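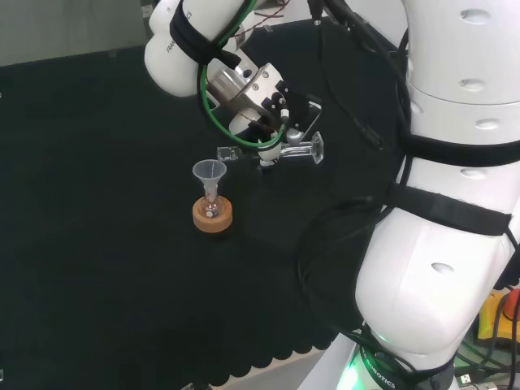 La profesora Salma Farouk se incorpora al Departamento de Ciencias de la Tierra de la Universidad de Cerau

Cerau, agosto. Cuando Salma Farouk bajó del tren en Cerau con dos maletas y una caja de muestras de caliza que no quiso confiar a ninguna empresa de mudanzas, llovía tanto que el andén se había quedado sin gente. «Pensé que me había equivocado de estación», cuenta entre risas la nueva profesora titular de Hidrogeología, que desde este mes forma parte del Departamento de Ciencias de la Tierra y que en septiembre dará su primera clase a los estudiantes de segundo curso.

Farouk llega a nuestra universidad después de 6 años en Gosilska, donde dirigió el laboratorio de aguas subterráneas y, según recuerdan con cariño quienes trabajaron con ella, convenció a más de un alumno de ingeniería para que se pasara a la geología. Allí estudió cómo se mueve el agua por los macizos calizos y qué ocurre con los manantiales de los pueblos pequeños cuando los veranos se alargan, un asunto que en nuestra comarca conocemos muy de cerca.

Su trabajo en Cerau continuará esa línea. Con el apoyo del Fondo Schmieder, la profesora pondrá en marcha el proyecto Emamix, que reunirá datos de 200 manantiales y pozos de la sierra, algunos de ellos sin medir desde hace décadas. El punto más alto de la red queda a 775 metros, junto a una ermita a la que solo se llega a pie, y Farouk ya ha subido dos veces (la segunda, reconoce, porque se había dejado arriba el cuaderno).

«Buscábamos a alguien que supiera mucho de acuíferos y que además disfrutara enseñando, y desde la primera entrevista tuvimos la impresión de haber encontrado a esa persona», explica Henrike Wiegand, directora del departamento. «Nos habló durante media hora de una fuente de su infancia y salimos todos con ganas de ir a verla».

En el proyecto participarán también Damián Painemal, que se ocupará de la cartografía, y la doctoranda Zanele Shezi, recién llegada de una estancia de campo y encargada de los análisis químicos. A ellos se sumarán 12 estudiantes de grado, que podrán convalidar las salidas como prácticas. Las plazas están abiertas a cualquier titulación de la facultad y no hace falta experiencia previa, aunque sí un buen par de botas.

Till Nolte, vicedecano de Estudiantes, anima a los indecisos a pasarse por el despacho de la profesora, en la segunda planta, donde la caja de muestras ya ocupa buena parte de la estantería. «La puerta suele estar abierta y casi siempre hay té», comenta.

Farouk, por su parte, dice que se siente bien recibida. Los vecinos de su calle le han explicado cuál es la mejor panadería, con opiniones enfrentadas, y una señora del mercado le ha pedido que vaya a mirar el pozo de su huerto. «Iré, claro que iré. Es exactamente el tipo de invitación por la que me hice geóloga».

La presentación pública de Emamix tendrá lugar en septiembre, a las 18:00 horas, en el salón de actos de la facultad, con entrada libre. Las solicitudes para las plazas de prácticas se recogen en la secretaría del departamento.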